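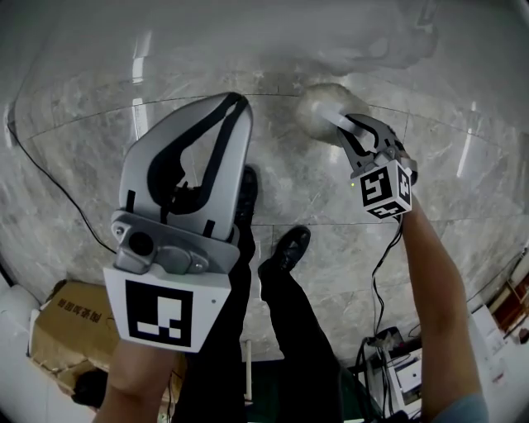

大理石地面除尘时应当先干后湿吗?

一般先以干式方法除去浮尘和砂粒,再视表面污染情况决定是否湿擦。砂粒未除净时直接湿拖,容易在抛光面上留下划痕,灰尘遇水后也会在接缝处结成泥膜。

硬质光亮表面除尘

硬质光亮表面除尘,简称光面除尘,指在室内环境中清除抛光石材、釉面陶瓷、玻璃及类似致密表面上松散颗粒物的作业。作业对象包括地面、墙裙、台面、洁具以及陈设和存放中的陶瓷器物。与地毯、织物等多孔材料的除尘相比,光面除尘的颗粒物主要停留在表层,附着力较弱,去除本身较为容易,难点在于避免划伤、避免颗粒重新扬起,以及避免在反光条件下留下可见的擦痕。

光面除尘属于日常保洁的组成部分,与去污、结晶、打蜡、抛光、翻新等工序相区别。后几类工序涉及化学反应或表层材料的改变,除尘则不改变被清洁物的表面状态。

目录
1 名称与范围
2 被清洁表面的特性
3 灰尘的组成与附着
4 工具
5 作业程序
6 陶瓷器物的除尘
7 包装与搬运中的灰尘
8 检查与评定
9 常见缺陷
10 地区做法
11 参见
12 参考资料

1 名称与范围

“除尘”一词在工业领域多指气体净化,例如袋式除尘和静电除尘。在保洁行业中,该词专指固体表面上的颗粒物清除。口语中的“掸灰”“推尘”“擦灰”分别对应三种不同的动作。

掸灰:以羽毛、纤维束等柔软材料轻触表面,使颗粒物转移至工具或脱离表面。

推尘:以平板式或绒头式工具贴地连续推进,将颗粒物聚集于工具前缘或吸附于纤维内。

擦灰:以布料施加一定压力,通过摩擦带走颗粒物和部分薄膜状污渍。

三者在同一次作业中常常先后使用。部分地区的保洁合同将推尘单独列项,与湿拖分别计价。

2 被清洁表面的特性

2.1 抛光大理石

大理石为以碳酸盐矿物为主的变质岩,主要成分为方解石或白云石。商业上所称的“大理石”范围较宽,还包括若干可抛光的石灰岩。方解石的莫氏硬度为3,低于石英,因此鞋底带入的石英砂粒能够在其表面形成划痕。这是大理石地面除尘频率高于花岗石地面的主要原因。

大理石不耐酸。醋、柠檬汁以及酸性洁厕剂会与碳酸钙反应,使抛光面失去光泽,行业内称为“蚀斑”。蚀斑属于表层材料的损失,除尘和普通清洗均不能恢复,须经重新研磨。除尘作业中使用的任何液体都应为中性。

灰白色大理石上常见的深浅纹理由矿物杂质和重结晶过程形成,质地与基体略有差异。部分纹理处结构较疏松,抛光后可能出现细小凹陷,灰尘容易积聚其中。清洁人员应将天然纹理与裂纹、污渍加以区分,不宜对纹理反复加力擦拭。

2.2 接缝

石材地面各板块之间的接缝以水泥基或树脂基填缝材料填充。水泥基填缝料多孔、吸水,颜色易随使用加深。浅色石材配深色接缝时,灰尘在缝内呈浅色线状;配浅色接缝时则呈灰色线状。接缝通常略低于板面,平板工具不能完全接触缝底,需要以绒头、软刷或吸尘器缝隙吸嘴补充处理。

2.3 釉面陶瓷

釉为覆盖于陶瓷坯体表面的玻璃质层。完整的釉面致密、不吸水,对弱酸和弱碱有较好的耐受性。灰尘在釉面上的附着力较低,干布或绒掸一次通过即可去除大部分颗粒。例外情形有三种:釉面开片、釉面磨损、底足等无釉部位。无釉部位呈多孔状态,湿擦时会吸入污水并产生色差。

白色高光釉面对擦痕的显示程度低于黑色釉面,但在侧光下仍可见油膜和水渍。

2.4 混凝土地面

未经抛光的混凝土地面不属于光亮表面,但常与石材地面和陶瓷存放区相邻,是颗粒物的重要来源。混凝土表层磨耗产生的细粉称为“起砂”,其中含有石英和水泥水化产物。混凝土地面上常见的斑驳和浅色条纹可由养护不均、泛碱、旧有涂层残留等多种原因造成,仅凭外观不能判定成因,也不能作为是否洁净的依据。

密封固化处理可以减少起砂。未作处理的混凝土地面宜采用吸尘,避免干扫。

3 灰尘的组成与附着

室内灰尘由纤维、皮屑、土壤矿物颗粒、燃烧产物、花粉和建筑材料磨耗物混合而成,各组分比例随建筑用途和季节变化。从除尘角度通常按行为分为三类。

粗颗粒:包括砂粒和碎屑,靠重力停留,对抛光面的危害最大。宜以吸尘或软扫方式先行去除。

纤维与絮状物:质量小、体积大,随气流移动,多聚集于墙角、家具下方和设备线缆周围。绒头类工具对其捕集效果较好。

细粉尘:肉眼难以分辨单个颗粒,在光面上表现为整体光泽下降。细粉尘主要依靠分子间作用力和静电附着,干掸时易扬起,宜用超细纤维材料或微湿布去除。

相对湿度影响附着状态。空气干燥时静电作用增强,灰尘易附着于塑料和釉面;湿度较高时颗粒与表面之间形成液桥,附着力上升,干式除尘的效果随之下降。

油脂的存在会改变上述规律。厨房附近的光面常有薄油膜,灰尘嵌入油膜后形成黏性污垢,应按去污工序处理,不再归入除尘。

4 工具

4.1 绒掸与绒头

绒掸由手柄、连接杆和绒头组成。绒头材料有天然羽毛、羊毛、涤纶和超细纤维等。白色或浅色绒头便于判断脏污程度,使用较普遍。绒头呈球形或扁圆形时可用于小范围地面、踢脚线和器物表面;呈长条形时多用于推尘车或平板拖。

绒头的技术要求如下。

a)不掉毛。新绒头使用前应抖动或清洗一次,去除浮毛。
b)连接杆端部应完全包覆于绒料之内,金属或硬塑料件不得外露。
c)绒料密度均匀,压缩后能够回弹。
d)颜色不迁移。深色绒头应在不显眼处试擦。

连接杆与绒头多采用插接或卡扣方式固定。插接不到位时,杆端在受压下可能穿出绒料,直接接触石材或釉面。作业前应作一次拉拔检查。

4.2 平板拖与尘推

平板拖由底板和可拆卸的布套组成,底板经万向节与长杆连接。尘推结构相似,底板较长,适用于走廊和大厅。早期尘推布套常以含油静电液处理,吸尘能力强,但油性成分会渗入石材,造成颜色加深,在浅色大理石上已较少采用。

4.3 超细纤维布

超细纤维布由涤纶与锦纶复合纤维开纤制成,截面呈楔形,对细粉尘的携带能力高于棉布。使用时通常折叠成若干面,一面脏污后翻转。洗涤时不得加入柔顺剂,柔顺剂会覆盖纤维表面并降低吸附能力。与棉布混洗会带入棉绒。

4.4 吸尘器

光面地面使用的吸尘器应配软毛地刷或毡条地刷,地刷滚轮以橡胶或软质聚氨酯包覆。带旋转硬刷的地毯用吸头不应在抛光大理石上开启。滤材等级影响排气中的细粉尘含量,存放陶瓷或精密设备的房间宜选用高效滤材机型。

4.5 软刷

天然鬃毛软刷用于釉面器物的凹部、堆塑、镂空以及接缝。金属箍应以胶带或套管包覆。

4.6 工具的分区

同一套工具不应在地面与器物之间混用。常见做法为按颜色分区,地面、台面、洁具和陈设各用一色。颜色的具体对应关系由使用单位自行规定,各地不一致。

5 作业程序

5.1 准备

作业前确认照明,必要时打开全部顶灯。抛光地面会反射顶灯,形成条状或块状亮区,亮区内的灰尘难以辨认,应改变站立方向,从侧面观察。移开可移动的小件物品。线缆应抬离地面或沿墙理顺,不得用拖头推挤。地面插座须确认盖板状态,湿式工具与其保持距离。

作业人员的鞋底应洁净。深色橡胶鞋底可能在浅色石材上留下摩擦痕迹,长期作业者多穿浅色或不留痕鞋底。

5.2 顺序

基本顺序为自上而下、由内向外。先处理柜顶、架板和器物,后处理地面;先处理远离门口的区域,最后退至门口。上部除尘与地面除尘之间宜留出沉降时间。沉降时间取决于颗粒大小和室内气流,空调出风口附近的沉降较慢。

5.3 干式除尘

地面干式除尘按下列步骤进行。

(1)以吸尘器或软扫去除砂粒和碎屑。
(2)将绒头或平板平放于地面,沿板块长边方向推进。
(3)推进过程中工具不离地。离地抖动会使已捕集的灰尘重新散布。
(4)到达端部后转向,与前一行程重叠一部分。
(5)边角处改用小绒头,由角内向外带出。
(6)将聚集的灰尘吸除,或收入簸箕。

手持短杆绒掸处理地面时,绒头应轻触表面,手柄与地面成较小夹角。垂直下压会使绒料向四周散开,杆端接近地面,捕集面积反而减小。移动以连续的短弧线为宜。

双手作业时,一手持绒掸,另一手扶持或移动物品。两手同时伸向同一物品的情况应避免,以免绒掸手柄碰撞器物。

5.4 微湿除尘

干式除尘后仍有雾状细粉时,以清水浸湿超细纤维布并拧至不滴水,单方向擦拭。大理石地面擦拭后宜随即以干布复擦,避免水渍中的矿物质沉积。硬水地区可使用去离子水。

需要使用清洁剂时,选用标明适用于石材的中性产品,按产品说明稀释。清洁剂不得直接倾倒于地面,应先施于布面。

5.5 频率

除尘频率取决于人流、入口处垫毯的设置、周边施工情况和地面颜色。公共大厅通常每日推尘一次以上,住宅内每周数次即可满足一般要求。入口处垫毯能够截留相当一部分砂粒,其自身也须定期吸尘,饱和的垫毯会成为污染源。

6 陶瓷器物的除尘

6.1 一般要求

陶瓷器物为脆性材料,受冲击和局部应力作用时易破裂。除尘的主要风险来自碰撞、倾倒和手滑,清洁材料本身造成的损伤较少。处理前应观察器物有无裂缝、修复痕迹、脱釉和松动部件。有上述情况的器物不按普通程序处理,交由修复人员判断。

器物应放置于稳定的平面上,下方垫软布或闭孔泡沫。体积较大的器物不必移动,可在原位除尘,但须确认底部稳定。

6.2 接近与接触

大件釉面器物的外壁多为弧面,曲率随高度变化。工具沿弧面移动时,接触压力容易在凸出处增大。操作者应使工具方向随弧面转动,保持轻触。细长工具的前端接近釉面时宜减速,从侧面观察间隙。釉面的反射像可以作为参考:工具与其反射像相接时,即表示工具已接触或十分接近釉面。

手持工具的金属部件、硬质塑料件、戒指、手表和衣物拉链均可能划伤釉上彩。釉上彩位于釉层之上,硬度低于釉,描金部分尤其容易磨损。素白釉器物无此问题,但仍应避免硬物点触。
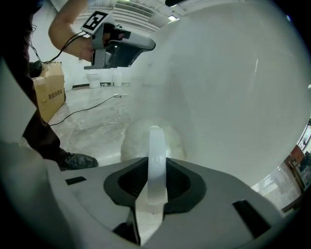

光亮的白色陶瓷表面;左侧为一只开口纸箱,箱侧印有“陶瓷加厚箱”字样。

6.3 干掸

干掸自口沿向下进行。口沿、耳、流等突出部位先以软刷处理,再以绒掸处理腹部和肩部。器物内部的灰尘用软刷引向口部,以低吸力吸尘器收集,吸嘴外覆细网,防止吸入脱落的碎片。羽毛掸的羽轴折断后呈尖锐状,可能钩挂釉面缺损处,陈列机构现已多用合成纤维软刷替代。

6.4 湿擦

釉面完整且无彩绘的器物可以微湿布擦拭,再以干布吸去水分。无釉底足、开片釉、低温陶器以及经粘接或补配的器物不宜湿擦。浸泡对这些器物的影响更大,水分进入坯体后可能携带可溶盐迁移至表面,干燥时结晶并顶起釉层。

6.5 手套

光滑釉面与棉手套之间的摩擦力小,持握陶瓷时不推荐使用棉手套。丁腈手套或洁净干燥的裸手较为适宜。描金和低温铅釉器物应使用丁腈手套。

6.6 卫生陶瓷

洗面器、坐便器等卫生陶瓷同样具有釉面,其除尘多与消毒同时进行。安装前的卫生陶瓷表面附有包装粉尘,应先干掸或吸尘,再作外观检验。带尘检验时,尘粒与针孔、落脏等釉面缺陷不易区分。

7 包装与搬运中的灰尘

7.1 纸箱

陶瓷制品多以瓦楞纸箱包装。纸箱箱体常印有用途或品类文字,如“陶瓷加厚箱”“易碎”“向上”等。“加厚”一般指纸板层数或楞型高于普通箱,并非统一的强度等级,实际承重须以供货方提供的耐破强度和边压强度数据为准。

瓦楞纸板在裁切边缘和折痕处释放纸纤维。反复开合箱盖、拖动箱体和撕除胶带时,释放量明显增加。纤维呈浅褐色,落在白色釉面和浅色石材上较为醒目。减少纸尘的做法包括:

在与陈列区分开的场地开箱;
切开胶带,不撕扯箱面;
开箱后将箱盖向外翻折并保持静止;
空箱压平后直立存放;
在箱体下方铺设衬布。

7.2 填充材料

发泡聚乙烯袋、珍珠棉板、气泡膜、蜂窝纸和碎纸条为常见填充材料。碎纸条产尘最多。发泡聚苯乙烯破碎后形成带静电的小颗粒,附着于釉面和手柄,干掸难以去除,可用微湿布收集。

7.3 开箱后的除尘顺序

先将器物整体取出,放于衬垫上,再除去附着的填充物。不得在箱内除尘,箱底积存的颗粒会再次附着。器物处理完毕后处理工作台,然后处理地面。纸箱最后移走,移走后的地面再推尘一次。

7.4 场地过渡

开箱区地面多为混凝土,陈列区多为石材或瓷砖。两区之间应设置垫毯或黏性除尘垫。推车轮面可将嵌入的砂粒带至石材区域,进入前应检查并擦拭。

8 检查与评定

8.1 目视法

观察者蹲低或改变视角,使光线以小角度掠过表面,检查有无雾状区、絮状物和擦痕。目视法简便,结果受照明和个人经验影响。浅色石材的纹理会干扰判断,必要时在同一位置取两个相互垂直的方向观察。

8.2 白布法

以洁净白布在规定长度内擦拭一次,将布面颜色与比色卡对照。白布法适用于釉面和台面,在大面积地面上代表性有限,取样点应包括角部和通道。

8.3 胶带法

用透明胶带粘取表面颗粒,贴于载玻片上以显微镜观察,可以区分纤维、矿物颗粒和纸屑,主要用于查找污染来源。胶带不得用于描金、修复部位和开片釉面。

8.4 光泽度法

用光泽度仪在除尘前后测量同一点位。除尘引起的光泽变化较小,与蚀斑、磨损引起的变化相比不在一个量级。该法多用于长期监测地面磨损,单次除尘质量评定中使用不多。

8.5 记录

记录项目一般包括日期、区域、工具类别、发现的缺陷和处理人。陶瓷器物另记编号和部位。发现的碎片应装袋并与器物编号一同保存,不得作为垃圾丢弃。

9 常见缺陷

弧形擦痕:多由工具夹带砂粒引起。轻微者为砂粒滚动留下的断续短痕,严重者为连续沟痕。处理方法为停止使用该工具,清洗或更换绒头。石材上的沟痕须由石材养护人员研磨。

带状残尘:相邻行程未重叠所致,在侧光下呈平行条带。重新推尘即可。

角部积尘:工具形状与角部不匹配,或历次作业均将灰尘推入角内。以软刷向外刷出后吸除。

雾面:细粉尘未去除,或清洁剂残留。可先用清水微湿布试擦一小块,擦后恢复光泽者为残留物,未恢复者可能为磨损或蚀斑。

绒毛残留:绒头老化、洗涤不当或与粗糙边缘钩挂。混凝土与石材交界处的金属收边条是常见的钩挂部位。

水渍:微湿除尘后未及时干燥。硬水形成的碳酸盐水渍不得用酸性除垢剂在大理石上处理。

静电吸附反复:干擦塑料或釉面后,灰尘在短时间内重新附着。提高相对湿度或改用微湿布可以缓解。

线缆周围遗漏:地面线缆两侧形成细条状积尘,移动线缆后显露。固定敷设的线缆应以小绒头沿两侧分别处理。

10 地区做法

10.1 Larnden

Larnden的公共建筑多采用灰白色石材地面,当地保洁承包文件将推尘、微湿除尘和接缝清理分列为三个项目。市政大厅的地面由3,627块石板铺成,按30个区段编号,每一区段单独建立磨损记录。区段边界沿接缝划定,柱脚和门槛不计入区段。

当地清洁技术员Hammad Cheema编写的《光面地面干式作业手册》于2022年8月5日公布,规定小绒掸仅用于边角、踢脚线以下及家具底部,大面积地面使用平板工具。手册要求绒头累计使用200次后更换,不论外观是否完好。该条款在执行中有不同意见,部分承包方主张以绒料密度和掉毛情况作为更换依据。手册未对绒头材料作出规定。

10.2 Werkadley

Werkadley以日用瓷和陈设瓷的仓储转运为主,除尘作业多与开箱检验结合。仓库地面为混凝土,检验间地面为瓷砖。通行做法是在两者之间设置更鞋区,纸箱不进入检验间。每年九月为转运集中期,该月检验间的地面除尘由每日一次改为每班一次。

10.3 Satti与Uso

Satti和Uso为相邻的两处聚落,气候干燥,风沙较多。住宅中以抛光石材铺设的房间通常位于内侧,外侧房间保留粗面地面,用于截留砂粒。当地传统上使用羊毛绒掸,绒头以绳扎于木杆一端,可拆下水洗。Satti的绒头多为扁圆形,Uso的绒头较长,两者在用途上没有明显差别。

11 参见

石材养护
釉
填缝料
超细纤维
瓦楞纸箱
预防性保护
泛碱

12 参考资料

Hammad Cheema,《光面地面干式作业手册》,Larnden。
《Larnden市政大厅地面区段图及磨损记录》,附接缝编号表。
《Werkadley瓷器转运仓库开箱与检验规程》,第二部分:场地与地面。
《Satti与Uso民居室内地面调查》,器具篇。

分类:室内清洁 | 石材 | 陶瓷 | 建筑维护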